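Community Help > Soccer > Tactics and coaching

Down to ten in the second half: who do you take off?

Print this page | E-mail to a friend

leftfootmum
Hello everyone, long-time reader and first-time poster, so please be gentle! I help out with the over-35 women's side at Ladton (I used to play, my knees had other ideas) and last week I was left running the bench for our Tichý Cup game against Gilley. We were 2-1 up and going along quite nicely when our centre back picked up a second yellow in the 70th minute for a tug on the shirt. Fair enough, it was a tug. I panicked a bit, took off our striker and brought on another defender, and from then on we couldn't get out of our own half. Every clearance came straight back. They equalised with six minutes to go and we lost it on penalties.

Everyone has been lovely about it, but I keep going over it while I'm doing the dishes. Was it wrong to take the striker off? We had been playing 4-4-2 and I had two subs left, a defender and a winger. I'd love to know what others would do, as the league season starts again in August and I may well be in charge for the first few games.
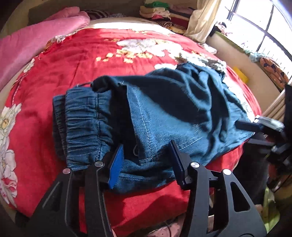 Blue denim, red florals

14 comments | Share

oldstopper
Don't beat yourself up, I've seen paid coaches make a worse mess of it. I'd have brought the defender on too, you can't play the last twenty with a midfielder filling in at centre back unless she's done it before. But I'd have taken off one of the wide players and left the striker where she was, so 4-4-1 with the other forward dropping into midfield, or one of your central mids shuffling across if she has the legs for it. You need somebody up there to chase the clearances, even if she only wins a throw-in now and then. A throw-in near halfway is a lovely thing when you're a player short. Everybody gets a breather and walks up the park.

The other thing is your full backs. Tell them to stay home. Ours never listened, mind you.

8 people found this helpful | Share

Clodosico
4-3-2 all day. keep two up and they have to leave three back. worked for us

2 comments

halfway_line
I'd lean towards the 4-4-1 as well, though I think the shape matters less than whether everyone knows it before the restart. Our lot went down to ten last winter and for a good few minutes half of them thought we were in a back five and the other half didn't, and of course that's when we let one in. So my suggestion is to practise it! Spend the last bit of training one night with a player short, start a goal ahead, and see who gets tired and who starts shouting. It's good fun, and you'll find out which of your forwards is happy to run about on her own. 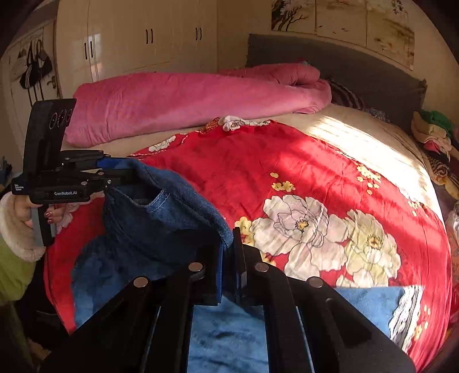

Substitutions are a good time to get a message on, too, and it's easy to forget that when your heart is going. Whoever is coming on should carry one instruction and tell it to the two or three players nearest her, so make it short enough to remember. If your bibs are the same colour as the other team's shirts, change them for that training game as well, or you'll get passes going everywhere. Ours are a dark red, very like the nail polish in the photo just up there, and against a maroon side under poor lights it was hopeless until we bought yellow ones. I'd save your winger for the last few minutes, when the other mob have pushed everyone forward and there's grass to run into. And do have a go at penalties at training, even if everybody groans about it. Good luck for August, and let us know how you get on!

6 people found this helpful | Share

Print this page | E-mail to a friend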